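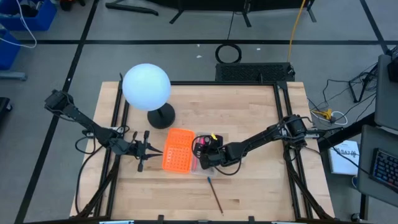 Cell check before collection, two-arm tidy-up task
Zamum bench, afternoon block. Checked by Sofia Morais, comments from Omar Azar where marked OA

1. Frame and table
Rails tight, no play at the corners. OK.
Tabletop: lamp, orange tray, clear container, pen. Nothing else goes on the wood during a run.

2. Arms
Both homed, no fault codes. Left wrist had a click last block, not hearing it now. Watch.
Grippers open and close full range. OK
OA: re-zero the left one anyway. The drift is what spoiled the Celstead comparison.

3. Cables
Left side loops clear of the elbow at full reach. OK.
Floor to the right of the frame: FAIL. Too much cable loose by the rail. Tie up before anyone walks thru there.
Coil behind the frame, leave for now, not in the walkway.

4. Stop button
Pressed at start, both arms dropped to hold. Pressed again mid-move, same. OK.
Samer Chidiac wants this done by a second person every time. Agreed, adding to sheet.

5. Lamp
On for every episode in this block. Lamp-off episodes go in a separate folder, do not mix. Thịnh mixed them in November and we lost most of a week re-sorting.

6. Objects
Start poses shuffled by the script, not by hand. Hand placing gave us a policy that only liked the middle of the table.
Pens: swap if the cap is cracked.

7. Data so far
1,802 episodes kept, 493 of them with the lamp moved between runs. Over 5 hours still to review.
OA: the moved-lamp set is the whole point of the result. Without it the policy reaches fine but closes early on the clear plastic. Please dont cut it to save time.

8. Sign-off
Items 1, 2, 4, 5, 6 pass. Item 3 open, Liên Tô to recheck after the cables are tied. No runs untill then.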